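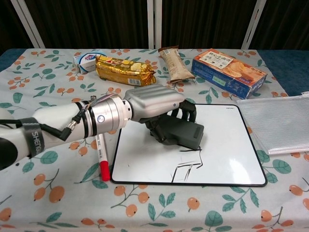
Wetcombe Tabletop Demos
README for the March release

Wetcombe is a set of tabletop tasks shown to a robot arm and hand by remote control. A person drives the arm, the hand follows their fingers, and we save everything from the first move to the last. We had a great time making it, and we hope you get some good use out of it!

What's inside

200 demonstrations across 11 tasks. Wiping a whiteboard is the biggest task and the one we'd start with. It looks easy until you try it: the hand has to keep a firm hold on the eraser while the arm pushes down just enough, and both are moving at once. The other tasks include capping a marker, sliding a box to a marked spot and closing a zipper pouch.

Each demonstration folder has:
video.mp4 – the chest camera view
arm.csv – joint angles for the arm
hand.csv – finger positions and grip commands
notes.txt – whatever the operator wanted to say afterward

Do read the notes. Some are one word long, and some are wonderful little essays on how to hold an eraser.

How it was recorded

Operators wore a tracking glove and steered with Zumska, our remote control software. They got 13 minutes of free practice before the first saved run. We kept the tables busy on purpose, with snack boxes, pens and patterned cloths, so a model has to find the thing that matters. Marker lines on the board were drawn by hand and differ from run to run.

Failed runs are included and marked "fail" in index.csv. A half-wiped board counts as a fail, even when the wiping itself was lovely. Please don't throw these out right away – our best results so far came from training on the good parts of bad runs.

Getting started

Unzip the archive, then run check_files.py from the top folder. If it prints any missing names, download that part again. The Marsden loader reads all the folders as they are, and load_one.py shows how to play back a single run.

Known problems

Seven runs in the pouch task have no hand.csv. The arm and video files for those are fine.
Time stamps in arm.csv start at zero, while hand.csv uses clock time. Use offset.txt to line them up.
The camera moves when the wearer breathes or leans. We left that alone.

Coming next

Bondness, the follow-up set, will add two-handed tasks. We're already recording and it's so much fun to watch. If you train something on Wetcombe, open an issue and show us, especially if it wipes a board!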